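Subject: Re: [sinks] Turnover cleaning sheet, bathroom section
From: Jarrah Pirihi

I read the draft over lunch and I have doubts about most of it. Hollis wrote:

> Bathroom sink, two minutes. Spray, wait 20 seconds, wipe
> with a damp cloth, finished. The Drevetar cream can go back
> in the cupboard, we don't need it on white ceramic. If the
> cloth is doing its job the basin comes up in one pass.
> I'd like this on the sheet for both buildings by January.

One pass on what kind of sink? A basin that somebody rinsed that morning, sure. The ones I get at the Batham units are more like this:

1. Specks. Little dark brown ones, dozens of them, mostly up and to the right of the drain. The draft says to wipe. I say rinse them down first and then wipe, or you're just pushing grit across the bowl. I don't care what they are, and I'm not convinced a spray bottle moves them.

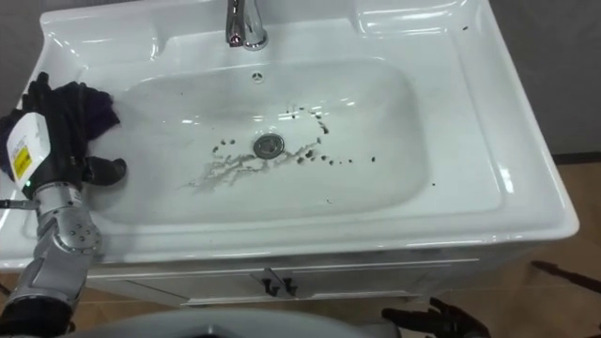
2. The gray smear. Left of the drain, branching out like veins. Hollis calls this sort of thing "surface film" elsewhere in the draft. Maybe it is. I'd want to see it come off with plain spray before I signed up to that, and I'd want somebody to look again after the basin has dried.

3. The rim. The draft never mentions it. People clean the bowl and stop. There can be a speck sitting up on the right side, well away from the mess, and a guest at the mirror will find it before we do.
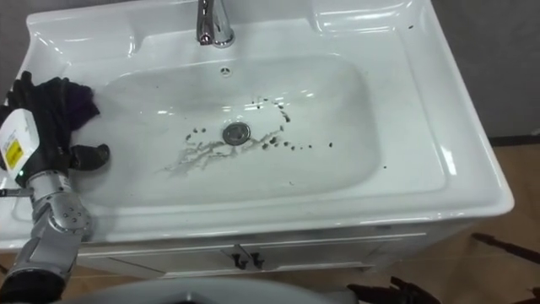 Batham vanity, specks and smear around the drain, one more on the right-hand rim.

4. The molded soap ledge, back right. Also not in the draft. It has contours, so a flat swipe skips the low part. Fold the cloth and use a corner.

5. Cabinet doors. Two small black pulls, and a groove along the front under the lip. If we're writing a sheet, put the groove on it. Otherwise leave the cabinet off and stop pretending it's covered by "wipe surrounds."

As for the cream, I have no great love for Drevetar and the smell gives me a headache. But the claim that we don't need it rests on one afternoon at the Covari building, where the bathrooms had just been redone. That tells me new sinks are easy to clean.

I'm also not buying the two minutes. My guess is up to 20 for the whole bathroom with the sink done properly, and if the sheet promises less, the rim and the ledge are what will get dropped.

What I'd put in for the sink: rinse, cloth over the bowl, around the drain ring, overflow hole, faucet base, rim all the way around, ledge, dry cloth last. Dark cloths are fine for the bowl but I'd dry with a white one so you can see what it picks up.

Can someone other than Hollis try the draft version on a bad basin and post what's left afterward? I'm at Batham until 4 p.m. most days and the spray is under the hall shelf.

Jarrah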